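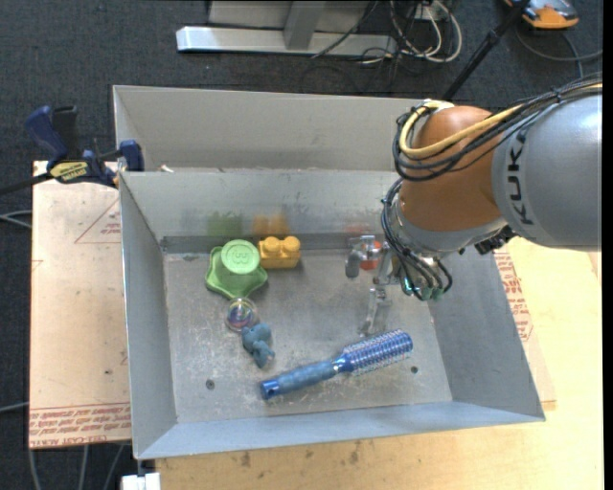 The Long Way Into Work

2019-09-26
By the Movside features desk

The river path between Parnmont and the Trindade business park is six miles long, mostly flat, and busier than it used to be. On a dry morning last month, 191 people rode it before nine o'clock, according to the counter at the footbridge. A year earlier the same counter logged 94.

Most of them are not athletes. They ride hybrids and old mountain bikes with a rack bolted on the back, and they wear the clothes they plan to sit in all day. Regulars say the ride takes half an hour, or 40 minutes into the wind. Driving takes less time on paper, but the Dravetti interchange backs up early and parking at Trindade now costs $8 a day.

The path has its problems. The surface is rough past the boatyard, where tree roots have lifted the asphalt, and the underpass floods after heavy rain. When it does, riders have to carry their bikes up the steps or take the road for half a mile. The county has promised to fix the drainage by December – it made the same promise last year.

Lighting is the other complaint. The first two miles out of Parnmont are lit and the rest is not, so anyone riding home after dark needs a proper front light. A small blinking one will get you noticed, but it won't show you the roots.

If you are thinking of trying it, ride the route once on a weekend first. Keep a spare shirt and a pair of shoes at work, and carry a tube and a pump. Start with two days a week and see how your legs feel. The café by the footbridge opens at seven and will fill a water bottle for free. It also has the only public restroom on the route.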